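Burger building night is back at the Grarkanora lobby

If you missed the toy burger table last winter, good news, it's coming back in February! I got the word from Cristian Mamani, who runs the family program over at Grarkanora, and he tells me the sign-up sheet already has more than 200 names on it. Last year's whole season brought in 2,166 visitors, so I'd get moving if I were you.

The idea is the same as before. You get an order card, you get a tray, and you stack your play-food burger to match. Hefin Cadwaladr from Mesinitz wrote the new cards (there are 13 of them now, and he swears the cheese one is harder than it looks). My niece has already been practicing at home with couch cushions, which went about as well as you'd think.

Sessions run Saturday mornings and it's free for Kasten library card holders. Everybody else pays at the door.
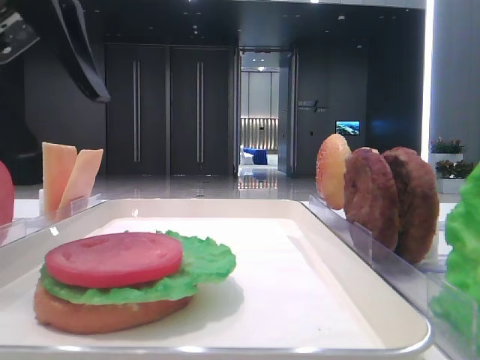
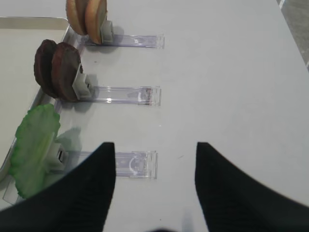
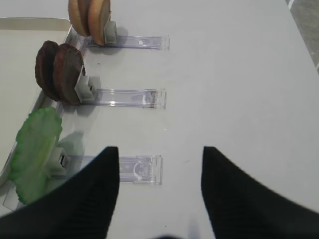
Millik is putting up the prizes again, and I hear the grand prize is a real lunch for the whole family. My one tip is to read your card all the way through before you touch anything. The patties stand on edge in their own clear stand, two of them, and last year I grabbed both when my card only called for one. Lettuce goes under the tomato on the first card, so don't get fancy! Sign-up stays open at the front desk until the spots are gone, and kids under five need a grown-up at the table with them.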